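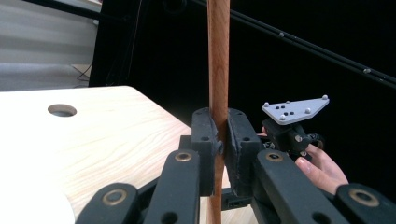
Figure 2-1. Gripper pads closed on a wooden dowel, second gripper with marker plate.

Search the manual Go
Home Planning Installation Operation Parts Contact

Section 2. Planning and Budgeting a Two-Gripper Table Station

Read this section before you place an order. It covers the hand-held grippers, the table, the tracking and the items to be handled. Prices for the recording computer are in Section 3.

2.1 Set the budget

1. Decide whether the station will be used with one gripper or with two. A station planned for one can be extended later, but the table and cable runs should be sized for two from the start.

2. Write down the full cost of each gripper: body, finger pads, cable, marker plate. Dealers often quote the body alone. Rathjen lists the marker plate as an accessory, and Umix lists it with the tracking kit.

3. Plan $3000 for each gripper with its plate and cable. Plan $2000 for the table, the rails and the floor work together.

4. Add a line for spares. Pads and pivot bushings wear first and should be ordered with the gripper. Ordered separately, they ship on their own schedule and cost more.

5. Send the request on form 1817 with the dealer quote attached. Requests without a quote are returned.

Note: Quotes from Bumora are valid for 14 days. Get the approval lined up before you ask for the quote.

Caution: Do not mix marker plates from different makers on one station. The hole patterns differ, and the tracking software will not accept a plate it has no file for.

2.2 Choose the items to be handled

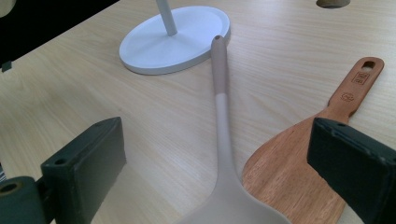
Text: Jana Wendt, Equipment Planning, Ollville
Reviewed by Knut Meinecke
2021-12-12

Kitchen tools are a good first purchase. They are cheap, easy to replace, and they give the fingers different jobs. A gray silicone spatula and a wooden one laid next to each other look like the same task on an order sheet, but the narrow neck of the first and the broad blade of the second call for different finger openings. Buy both kinds.

1. Make a list of the tasks before the list of items. "Pick up from the table" and "hang on a stand" are separate tasks and may need separate items.

2. Compare each item with the opening of the gripper you plan to buy. Use the measured opening from the data sheet, taken with the pads fitted. The figure on the front page of a brochure is usually for bare fingers.

3. For anything that will be hung up, check that the handle has a hole and that the hook fits through it. Take a hook to the store if you can.

4. Buy each item in duplicate and put the second one away unopened. Shops change their stock, and a replacement with a different handle means the earlier recordings and the later ones no longer match.

5. Keep the receipts. Mostafa Tawfik in purchasing will accept household goods on one combined claim per month, but only with the original receipts.

Note: Pads scuff along the edges in normal use. This does not call for replacement. Replace a pad when it is cracked, when it no longer sits square on the finger, or when a thin item slips at normal closing force.

2.3 Plan the table and the floor 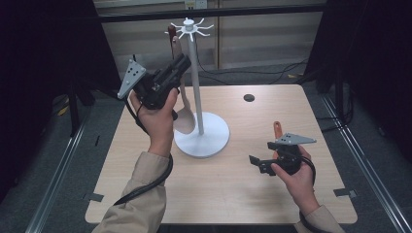 Floor space is the part of the budget that most first orders get wrong. Measure the room before the table, and include the area behind the table and on both sides of it. The person at the station works with both arms forward, one gripper raised and the other often held low over the tabletop, and each gripper has its own cable running back past the hand. Loose cables on the carpet beyond the table are the next thing to plan for, and a cable cover belongs on the same order as the grippers. The November order at our second site left it out, and the covers came separately at more than the price of the original bundle — delivery was charged again.

1. Mark the table position on the floor with tape. Stand at it and reach forward and to each side with a gripper in each hand. Nothing should touch a wall, curtain or rail.

2. Choose a tabletop that can be lifted off its frame. Clips at the edges are enough to hold a light board in place and make it easy to change later.

3. Place tall items, such as a mug tree, where both hands can reach them without crossing. Mark the base position once you are satisfied with it.

4. Route the gripper cables before the final measurement. Order cable by the routed length plus the slack needed for a raised arm.

5. Check the wall outlets. If the nearest one is across a walkway, add an electrician's visit to the budget.

Caution: Do not step back from the station while holding a gripper until the floor cables have been covered or taped down.

2.4 Before you send the order

Go through the list with the person who will use the station. For Ollville sites, send the finished order to Nizar Mansour and copy Jannik Brinkmann, who books the delivery. Put the room number on the order, as well as the name of someone who can sign for the boxes.

Continue with Section 3, Recording Computer and Storage.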